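Two nights in Tamolley

August 6, 2025

I went to Tamolley for the monastery. Everyone goes to Tamolley for the monastery, there being very little else to do there apart from buy honey, and I now own 5 jars of that as well.

The guidebook promised "a gentle climb". There are 800 steps. I know this because the town paints the number on every hundredth one, in cheerful yellow, so you can see precisely how badly you're doing. At 200 I took my jumper off. Somewhere past the fourth number I was overtaken by a nun carrying a watermelon.

My guide was Ozan Sezer, booked through an outfit called Nunska who mostly do walking holidays and clearly assumed I was a walker. Ozan has been up those steps every working day for years and talks the entire way without breathing in. I learned who founded the place, who burned it down, who rebuilt it and who then fell out with the bishop over a bell. The bell is still there. You may ring it for a small donation, and I did, and it was much louder than I'd bargained for.

The frescoes are wonderful, I should say. Go before ten, when the sun comes in low through the east door and gets the blue ceiling. By eleven the coaches from Luvix have arrived and you'll be admiring the back of somebody's sunhat.

Lunch was bean soup at the bottom, at the Fagerlund, which is run by a couple who came for a week's holiday and forgot to leave. I had two bowls and then slept like a dog in my room until half past five.
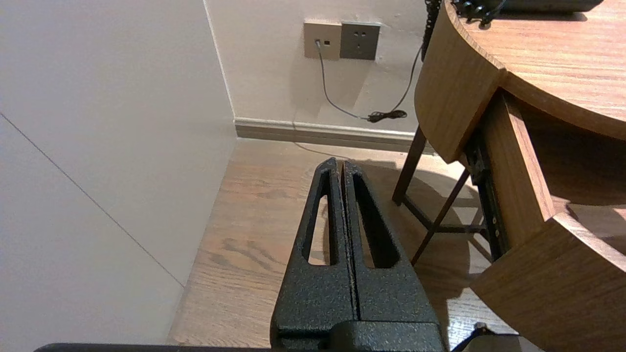 Pale wood floor, corner of the room.

The evening bus back to Luvix doesn't run in summer, whatever the timetable at the stop says. A taxi is 2,000 in the local money, and the driver will want it in notes. Ozan says October is the month to come, with the coaches gone and the walnuts in, although the honey shop shuts. I could live with that. Does anyone want a jar? It's chestnut, and it tastes a bit like a shed.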